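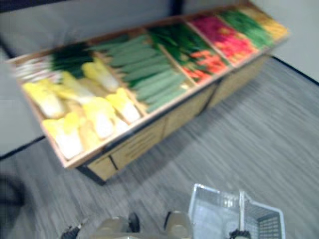

Expositor de verduras artificiales visto desde la cámara de cabeza, con una pinza y la cesta blanca abajo.

Imagen movida al girar la cabeza del robot: ¿exposición, cámara o cuello?

Publicado en el foro de Komadside, sección Mantenimiento

Hola a todos, a ver si alguien me echa una mano porque llevo desde agosto con esto. Tenemos montada una celda de compra simulada, con su expositor de madera, sus coles, sus pepinos y sus zanahorias de mentira, y un robot de dos brazos con la cámara en la cabeza. Con el robot quieto la imagen es buena, pero en cuanto se mueve me salen fotogramas como el de arriba: las coles chinas todavía se distinguen, pero lo amarillo del fondo ya es una franja dorada. He limpiado la lente y he apretado el soporte (los 2 tornillos, con fijador). La exposición está en automático. ¿Por dónde seguiríais?

Chaiyaporn
Yo empezaría por la exposición, sin dudarlo. Quita el automático, que con una moqueta gris y paredes claras hace lo que le da la gana, y ponla fija en 800 microsegundos. Se te va a oscurecer bastante, así que sube la luz de la sala antes de tocar la ganancia – yo lo hice al revés y acabé con un grano horroroso. Luego repite el mismo giro y compara. Si con eso se ve nítido, ya tienes al culpable. Si sigue movido, baja la velocidad del cuello al 87 % y mira si hay vibración al frenar; en el mío era la correa, que estaba floja. ¡Ah! Y recalibra después de tocar el soporte, que se olvida siempre. Yo guardo una captura del expositor con el robot parado y la comparo con la nueva.

Stostar
A mí me pasaba igual, cambié la cámara y listo.

Candby
Antes de gastar dinero haz caso a lo de la exposición. Añado una cosa: revisa el cable que sube por el cuello. El mío tenía más de 123 horas de uso cuando empezó a tirar del conector en los giros, y la cabeza daba un saltito al final. Con el robot apagado, muévela a mano de lado a lado y fíjate en si el cable se tensa. Si se tensa, dale más holgura y pon la brida más abajo. Ya contarás qué tal.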